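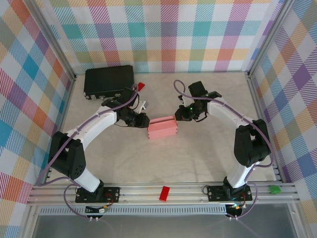 4.2 Closures and what they are claimed to do

The packaging literature is fond of the idea that a box tells its user how it should be opened. We came to this study with doubts, and the results have not removed them. The claim, as it is usually put, is that the shape of a lid, the side on which it is hinged and the way its board is folded together act as a set of quiet instructions, so that a person meeting the box for the first time will reach for the right place. It is hard to square this with the objects themselves. A black case with metal latches along its front edge does at least show where its fastening is. The pink box, with its lidded and slightly layered look, gives much less away when shut, and a reader who thinks otherwise is invited to say from the outside alone which panel lifts first.

Earlier work by Kyei and Shiferaw sorted closures into "spoken" and "silent" kinds. A spoken closure is one with a visible part whose job is plain, such as a latch, a clasp or a ribbon. A silent closure relies on folds and friction. The split is useful, and we keep it, but we do not accept the further step its authors take, which is to treat silent closures as a fault of design. Kwesi Kyei has since told us that the wording was stronger than he would now choose. Robel Shiferaw stands by it.

Our own evidence comes from a postal survey carried out in July, to which we had 1,772 usable replies. Respondents were asked to recall the last folded board box they had opened at home and whether any part of it had torn. We would urge caution with these answers. People remember a ruined box better than a sound one, and the question did not separate a torn flap from a scuffed corner. The Sornico group ran a smaller survey with photographs in place of memory and reported far less damage, but its 97 respondents were all staff of the firm that made the boxes, and we give that finding little weight.

4.3 Wear at the fold

A stronger case can be made from the inside of the box. Thin folded board carries its history badly: each crease is a line along which the surface has already been bent, and a mark near a crease is often taken as proof of rough opening. Figure 3 shows why we are unwilling to read marks in this way.

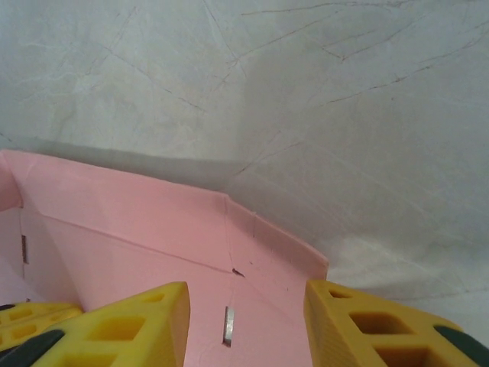
Figure 3. Interior of an open pink cardboard box, with the crease along the back wall and a small dark mark near it.

The mark in the figure looks like a tear, and lies where the back wall creases into the floor. A reader already persuaded that silent closures do harm would count it as support. It could as easily be a dent from something stored inside, or a flaw in the board before it was ever folded. The narrow metal tab on the floor of the box raises the same difficulty. We can say that it is there and that it stands upright or comes through the board, but a single view cannot tell us whether it has ever rubbed against anything.

The scoring sheet put forward by Jarnance asks the assessor to name a cause for every mark. We tried it on 58 boxes and gave it up. Two assessors working apart agreed well enough on where the marks were and hardly at all on what had made them – a result the makers of the sheet might have looked for before publishing it. The Gukel sheet, which records position and length only, is duller and in our view better. It was used for the remaining 106 boxes, and all the tables in Section 5 rest on it.

One objection should be met before those tables are read. Kwan boxes, which have a double lip at the rim, make up a large share of our sample, and a raised lip may well shelter the crease beneath it. We have not been able to rule this out. Where the lip is known to matter the rows are given separately, and readers who distrust the pooled figures – as we partly do – may leave them aside.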